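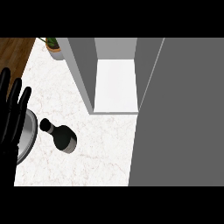
Home Opinion Local Business Archive

Search this site Go

Can a machine clean up after dinner yet?

By Solange Ross

5 comments 30 shares

I have wanted a machine to clear my kitchen counter since I was old enough to be told to do it myself. I wash up for five most nights, and I would pay a fair amount of money to stop. So I follow the household robot business the way other people follow baseball, and I have learned to look at the small jobs first. Take a dark green bottle lying on its side next to a round metal plate, with only a narrow strip of marble between the two. A person picks that bottle up while talking about something else. A hand with three thin black fingers has to get around the glass without knocking the plate, turn the bottle upright, and find a spot where it will stay put. That it is all taking place in a computer simulation tells you where much of this work still gets done.

I don't say that to be unkind. Practicing in simulation makes sense. A bottle that falls in a computer can be put back with a keystroke, and the robot can try again 500 times before lunch. What I object to is the step from there to the sales pitch.

In September I went to a trade day in Brallcombe where a company called Zodo was showing its kitchen helper. It was a decent machine. It moved mugs from a counter to a shelf and got most of them there. When a mug was turned with its handle to the wall, the arm stopped and thought it over for a long time. The man running the booth reached in and turned the mug. He did this several times in the half hour I stood there, and I don't think he noticed he was doing it. The brochure in my bag said "hands-free living."

My brother-in-law works at the Campbell plant in Pladuvside, where they have had robot arms on the packing line for years. He likes them. They lift the heavy cartons and his back is better for it. But every carton comes down the same belt, facing the same way, and when one arrives crooked a light goes on and a person walks over. The plant was built around what the arms can do. The floor is marked, the lighting never changes, and no one leaves a sweater on the belt.

My kitchen was not built around anything. There is a drawer that only opens if you lift it. The glasses come in 2 sizes that look the same until you try to stack them. A wet plate and a dry plate need a different grip, and a bottle with an inch left in the bottom needs different handling from an empty one. I know all of this without knowing that I know it, and I think that is most of what a chore is.

So my answer to the question at the top is no – or not in the sense most of us mean. A machine can do one piece of a chore in a place that has been set up for it. It can do some pieces very well. The floor vacuum is a good product and I own one, and I also spend a few minutes picking things up so that it can run. I count those minutes. The companies mostly don't.

What I would like is a plainer way of talking about it. Tell me how often somebody had to reach in. Tell me what happens with a kitchen the machine has never been in, on an evening when the kids cooked. If the answer is that it gets the bottle upright and leaves the pan to me, fine, I might still buy it at the right price. I would just like to hear it before I pay.

I do expect this to get better. The arms at the trade day were quicker than the ones I saw there last time, and the mugs they did pick up they held properly. I can believe in a machine that clears a counter while I sit down. For now I keep a dish towel on my shoulder after dinner, and the vacuum is stuck under the radiator again.

Share this 30 Comments (5)

Previous Next Back to Opinion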